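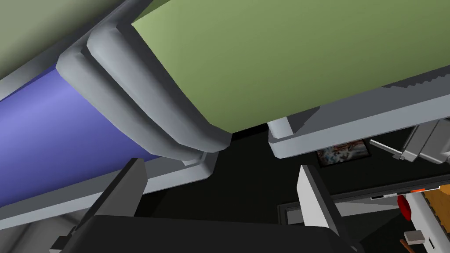 Segundo Chávez has a kettle on the windowsill behind his desk, and for the first ten minutes of our talk he is more interested in whether I take milk than in telling me about his work. He is like that with everyone, I'm told. When the tea is finally made he pulls his chair round to my side of the desk so that we can both look at the screen, and starts with the part of the job he likes best.

"People think we sit and write the robot's movements," he says. "We used to, years ago. Now we mostly show it. You take hold of the controls, you do the job yourself inside the simulator, and that goes in the pile as one example. Then you do it again, a bit differently, and then again."

The pile belongs to a project called Sostau, which Segundo has been running at Delus since May. The aim is a learning system that can cope with the sort of household jobs most of us do without looking, and the examples are all gathered in simulated rooms. A good session gives him 30 examples he is happy to keep. The set stood at 115 when I visited, and he was a little shy about the number, though he cheered up when I asked what was in them.

"The views from the gripper are my favourites," he says. "You've got the two fingers at the bottom, one dark and one light grey, and they're pointing up at the underside of this great green panel. It's an odd way to see the world! You're down below looking up, like a mechanic under a car. There's a purple bar tucked in on the left, there's grey rail on both sides, and past all that, through the gap, you can just make out a little picture with a dark border and all sorts of colours in it. I spent far too long looking at that picture on my first day."

I ask whether all that clutter in the background gets in the way, the crate and the striped bar and so on. He shakes his head.

"No, I want it there. If you only ever teach it in a bare grey room, it learns bare grey rooms. My mother's kitchen has never been bare in its life."

The person who plays back every example before it goes into the set is Alfie Ellwood, who joined us halfway through the second pot of tea – he had smelt the biscuits, he said. Alfie came to Delus from a small firm called Kaczorowski, where he spent seven years on packing machines, and he is the stricter of the two.

"Segundo is very patient with the controls and not at all patient with the labels," Alfie says. "I'll open one and it just says 'good'. Good what? Which hand-over, which try? So I send it back, and he pretends he hasn't seen the message."

"I haven't seen the message," says Segundo.

They do agree about mistakes. Both of them keep examples where the operator goes wrong and then puts it right, so long as the recovery is clean. Alfie used to throw these out, and changed his mind after a long walk home and a longer argument. "If it never sees a fumble, it doesn't know what to do after one," he says. "I didn't like hearing that from him, but there you are."

Before I left, Segundo let me have a go. I was slow, and I kept pushing the arm left when I meant up, and he talked me through it very kindly, with a hand hovering near the controls the whole time. Alfie watched from the doorway with his mug. My attempt did not go in the set. It has been saved in a folder of its own, and Alfie has promised me that the label, for once, is very detailed.

Interview written up 9/27/20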